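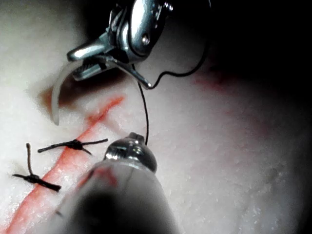 Going back to study vet nursing at 46, am I mad?

Peninah Massawe
September 2020

Hello everyone, long-time reader and first-time poster, so please be gentle with me. I've been in the accounts office of a plumbing supplier for most of my working life and in June my hours were cut down to two days a week. My husband is still working full time and we're managing, but I've had a lot of quiet mornings to think, and what I keep coming back to is vet nursing. I wanted to do it when I left school and was talked out of it (my mother had firm ideas about offices).

The college at Nitesley runs the certificate part time over two years. The fee after the concession is $4000, which I can pay in four lots, and then there's a kit list on top — scrubs, shoes, a stethoscope, textbooks and so on — that comes to $1278 if you buy everything on it new. You also have to do 244 hours of placement in a clinic, and you have to find the clinic yourself. That last bit is what's keeping me awake. I've only ever been on the customer side of the counter with our old dog, and I can't picture ringing up and asking.

My other worries, in no special order. I'm not strong and my left shoulder is a bit dodgy. I haven't sat a test in nearly thirty years. And I cry when animals die, including in films, including cartoon ones. I asked my sister what she thought and she said I should get a job in a florist's.

Has anyone here started late? Did you find work at the end of it? Do I need to buy everything on the kit list before the first day, or can I wait and see? I'd be so grateful to hear from anyone who's been through it, good or bad. Enrolments close in a few weeks and I've filled in the form as far as my postcode.

Gulten

Hello Peninah, and no, you're not mad, or if you are then there's a good crowd of us! I started at 43 after years in a school canteen and I've now been nursing for nine years, most of it in a mixed practice out past Haslam where we see everything from budgies to bulls. I'll try to go through your worries one by one, so put the kettle on, I do go on a bit.

The placement first. Please don't leave it until the college starts nagging you. Clinics get a lot of emails from students and most of them read as though they were sent to every practice in the state, so go in person. Pick a time that isn't first thing in the morning or after school, take a one-page letter with your phone number and the days you're free, and ask for the head nurse by name if you can find it on their website. With things as they are this year you may be stopped at the door and asked to ring instead, and that's fine, just say who you are and that you're local. You have years of accounts behind you. Do you know how rare it is to get a student who can answer a phone politely and balance a till? Put that at the top of the letter. I got my own placement after the head nurse found out I could do a stocktake.

And start with the clinic that looks after your dog. They already know you turn up when you say you will.

As for strength, there's less heaving than people imagine. Any decent clinic will have two people lift a big dog, or a trolley, and you're quite within your rights to say "I need a hand with this one". I'd have a chat with your GP or physio about that shoulder before you start so you've got some exercises to go on with. What got me was the standing. Spend your money on the shoes.

The kit list. Wait, wait, wait! I bought the lot and some of it is still in the plastic. My advice would be scrubs (two sets, so one can be in the wash), shoes, a watch with a second hand you can read, and the main textbook second-hand if the edition matches. A basic stethoscope is fine for learning on. If there's anything on there for practising surgical skills at home, ask the teacher before you spend a cent. We had a cupboard full of that sort of thing in the classroom and could stay back and use it. It also pays to ask exactly what nurses are allowed to do where you live, and the college should be able to put that in plain words for you.

The tests were all right. I made little cards and stuck them around the house, and to this day there's one about the bones of the foreleg inside my pantry door. You'll be slower than the young ones for the first term and then you won't be. We had a study group on Sunday afternoons, three of us and a tin of slices, and that was worth more to me than any of the recorded lectures.

Now the crying. I still do it. I cried last week over an old kelpie called Jerkano whose owner had driven him in on the front seat wrapped in her own doona. I did my job first, I held him steady and spoke to him and made sure she had a chair and a glass of water, and then I went out the back and had five minutes. Nobody minded. People remember a kind nurse for a very long time. What you do need is a way of leaving it at work, and for me that's the drive home with the radio up — for others it's the garden or a swim. If you find after a few months that it's following you into the house every night, talk to someone, and don't be ashamed to decide that reception or a grooming salon suits you better.

Work at the end of it, yes, around here anyway. The pay isn't wonderful and I won't dress it up. You'll very likely take home less than you did in accounts. Have a proper sit-down with your husband over the figures before you sign.

Finish your form, love. Postcode and onwards.

tidewater_ray

check if you can get recognition for the office units. there's usually one or two about admin and work safety in these certificates. my daughter got out of two of them and it knocked a bit off the fee

Marg in the Valley

Just to give the other side, kindly meant. I did the first year and stopped. I'd put by $2000 for living costs thinking it would see me through the placement, and it went much faster than I'd planned, what with petrol and dropping shifts at my regular job to fit the hours in. The teaching was good and I don't regret it, but I wish I'd asked the clinic whether I could spread the hours out over one day a week. A friend in the same class did that with hers and she sailed through.

I'd also ask about weekends. Some clinics want students on Saturdays, and if you've got family commitments it's better to say so early.

Peninah Massawe

Oh, thank you all so much, I've read Gulten's out loud to my husband and had to stop at the kelpie. Marg, that's very useful and I'm going to ask about one day a week, as my two office days are fixed. Ray, I had no idea about the recognition and I've sent the college an email this morning.

I rang our vet at lunchtime. The head nurse is on leave until next week but the girl on the desk took my number and said to bring the letter in. Does anyone know if I should put my age on it?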